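Teaching by hand, teaching from across the room: notes for my June talk

Slide 1. Title up, wait for people to sit. Say hi, say thanks to Ondo for lending us the big room. I have 15 minutes and I will talk too fast, so wave at me if I lose you!

Slide 2. Start with the question everyone asks me at parties: so do you program it? Well, sort of, but mostly I show it. You can write a thousand lines about how to pick up a soft toy and you still end up with a gripper closing on air. Or I can grab the arm and do the job myself while it records every joint, and that takes me less time than finding my keys.

Slide 3. Two ways of showing. By hand first. You put the arm in its floppy mode (my word, the manual has a longer one), hold it near the wrist and walk it through the task. It's great for beginners. You feel the weight, you feel when the fingers touch the rim of something. The bad part is that you're standing right there, and your elbow ends up in every recording. Mine did, for most of the Elix project. If you watch those clips back to back it's basically a film about my sweater.

Slide 4. Remote control. You sit off to the side with a small controller and the arm copies you. Nice clean recordings, nobody's elbow. But you lose the feel completely, and for the first 2 hours you will be terrible at it. I was. I kept coming in too low and pushing the thing I wanted deeper into the pile. Tell the story about me blaming the controller. (Keep it short, it went on forever in rehearsal.)

Slide 5. What makes a good demonstration. Go slower than feels natural. Pause above the object before you go down, so there's a clear moment where the decision gets made. And if you fumble, keep going and fix it! When we started on Gachanja we threw out every take with a fumble in it, and the arm learned from perfect takes only, so the first time something slipped it had no idea what to do next. Now we keep the recoveries and I label them.

Slide 6. Why clutter. Ask for a show of hands, who has cleaned up after a toddler? One toy on a bare table is easy, and everybody's demo video looks like that. Piles are where it gets fun. Cloth is draped over things, balls roll, a plastic bag crinkles into a new shape every time you touch it. With Clukach we set a goal of 100 demonstrations on mixed piles and split them among 4 of us, and you could tell who had recorded which ones. I come in from the left, always. One of my teammates goes for the balls first, like a kid would. So mix your teachers, please, if you can get more than one.

Slide 7. Questions I know are coming. How many takes do you need? Depends on the pile, start small and look at what fails. Does it work on cloth? Sometimes, and grab a fold, don't go for the flat part. Which way do I like better? I begin by hand to learn the task myself, then switch to remote for the real recordings.

Slide 8. Leave this one up during questions. If there's time left over, ask the room which thing they'd go for first, then ask how they'd get at whatever is under the cloth. People argue about it, it's great. Water is on the left side of the podium, drink some.

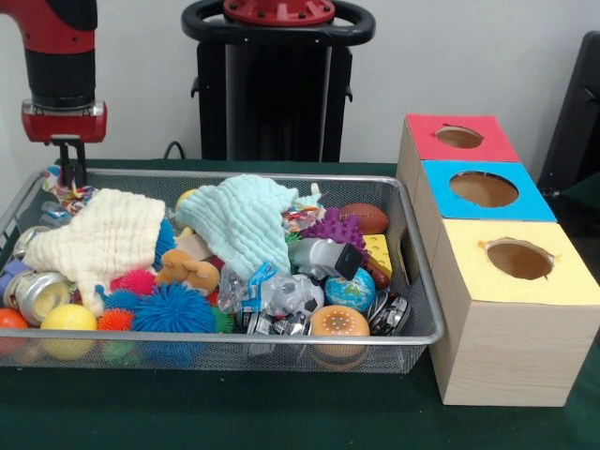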